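Farneck Equipment Planning Guide
Hand-Held Grippers for Folding Work: Your Questions

We love getting these questions, so keep them coming! Updated Feb 6, 2024.

How many grippers should I budget for?

Two per operator. Cloth is a two-handed business, and a single gripper will have you chasing a sleeve all over the bed. Plan on a spare pair once you have more than two people working.

What does a pair cost?

Our planning figure is $796 for a matched pair, fingers included. Cables and storage are separate lines, so give them their own row in the budget - they get forgotten every single time.

Rekow or Stoltex fingers?

Both fit our brackets. Try the Rekow set first if you handle mostly T-shirts and thin knits. Stoltex fingers are wider and great fun on towels and jeans. Mixed laundry? Order one set of each and swap as you go.

Do I need a special room or table?

No, and this is my favorite part of the whole thing! A bed or any flat surface you can reach across from one side will do nicely. Spend the table money on more clothes, in as many fabrics and colors as you can find.

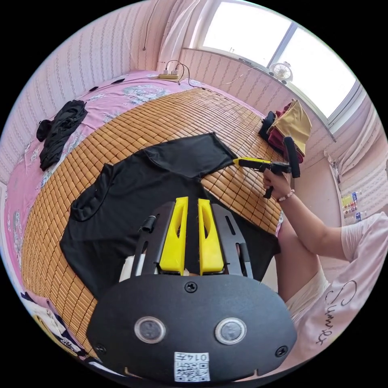
Page 2

A black T-shirt laid out on a bamboo mat, with a yellow fingertip pinching the corner of the sleeve, is a good picture of the work you're buying for. When you plan floor space, leave room for the person to sit beside the bed and for clothes to pile up on it.

What about power?

Count your outlets before you order. Get a power strip with a long cord and put it at the head of the bed or along the wall.

How much storage per operator?

We plan on 64 GB cards, two per gripper, so one can be copied while the other is in use.

How long is delivery?

Allow 60 days. Orders with the Doležal carrying case ship together with the case, and November is our busiest month, so get those in early.

Can I start with one pair and add more later?

Absolutely - please do! Labels are numbered per gripper, and new units slot right into your existing list.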